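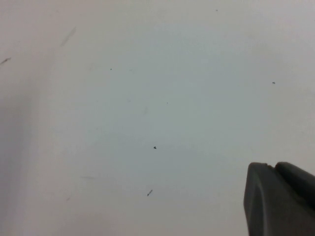
*By the Solholm Kids' Page · Friday, January 26, 2024*

## Why does a pale surface show every speck?

I love a good crumb hunt! Look near the middle, a little lower down, and you'll find a small dark speck. It might be a crumb (I can't tell for sure).

Your eyes are great at spotting differences. A pale surface bounces lots of light back to you, and a dark speck bounces back very little — so it pops right out. Put that same speck on a black tray and you might miss it.

Try it at home! Sprinkle pepper on white paper, then on dark paper. Which is easier to see? Now do it again with salt.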